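4.2 Splitting the fold into stages

Our first planner treated a shirt as one long job, and it was a mess. Ask it for a full sequence from crumpled cloth to finished stack and it would happily commit to a plan that made no sense two grasps later. So we split things up. There's now a flattening stage and a folding stage, and a small classifier (we call it Trilik) looks at the fixed camera 3 times a second and decides which one gets control of the arms.

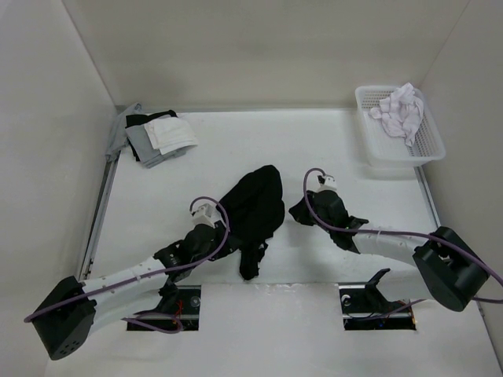
Figure 4. Both grippers holding black cloth above the table, with the folded stack and the basket at the back.

Dark fabric gave us the most grief. Depth gets noisy on matte black, and the corner detector loves to fire on any old crease. We retrained it on 2,000 hand-labeled crops, which helped a lot with light clothes and only a little with black ones. What finally moved things was letting the wrist view overrule the fixed view once a finger gets within 50 mm of the hem – up close, the line between cloth and tabletop is pretty easy to find, even when the layers themselves blur together.
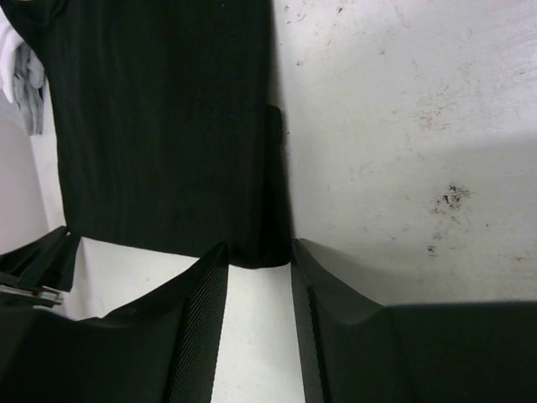
The switch itself needed some care. If both views vote on every control step, the target hops back and forth and the arms start to dither (we watched a lot of dithering in August). We now hold the wrist estimate for 13 steps before the fixed view gets a say again. It's a crude fix, and I'd love to swap it for a proper filter, but it's easy to debug and it hasn't let us down yet!
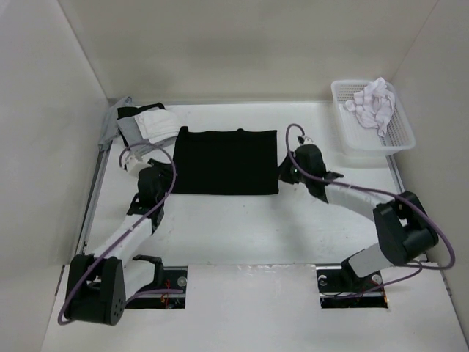 Nnamdi Obi read a draft of this section and objected that a hard hold like ours would hide a real slip, and that the planner ought to drop the estimate as soon as the motor current changes. I think he's right, and we come back to current-based release in Section 5.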